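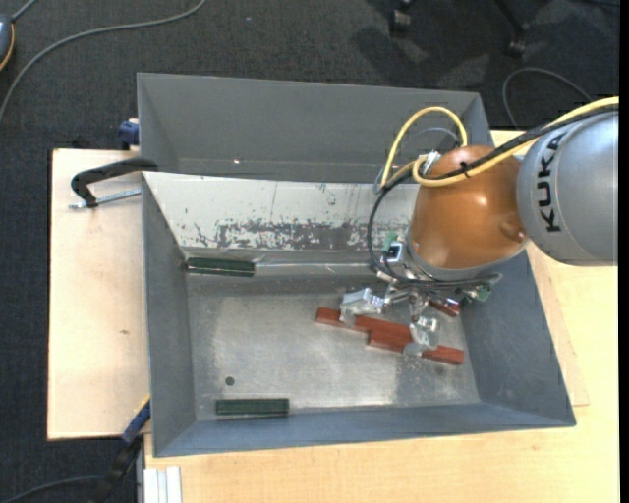 Bin picking: planner rejects grasps near the wall

Posted by Lutfa Sultana
2026-01-23

We pick long bars and short blocks out of a metal bin with a KUKA arm and a two-finger gripper. Grasp detection is fine in the open part of the floor. When a part lies close to a wall the planner throws out every candidate as a collision, even ones I can jog to by hand with room to spare. Last run it dropped 296 of 419 candidates. The bin has sloping sides, and in our model it's a plain box with straight walls. The cables on the wrist are covered by one big cylinder. Which should I fix first? We plan with Leketti and the camera driver is stock.

Vasanthi Siddiqui

Fix the bin first. If you sized the box to the floor, the straight walls stand where the real ones have already leaned away, so you lose that whole wedge of free space. Build it from five flat plates, one for the floor and four for the sides, each at its measured angle. Don't use a single mesh with a convex hull - the hull closes the opening and every grasp inside counts as a collision.

Then log which pair of bodies collides for each rejected candidate. If most of them say cylinder and wall, split the cylinder into 3 short capsules that follow the cable loop. Leave extra margin there because the loop moves when the wrist turns. Also check that the part being grasped is allowed to touch the fingers. I lost 29 grasps in one test to that setting.

Xu

had the same thing, I just turned the padding down to zero and it worked. might scrape a bit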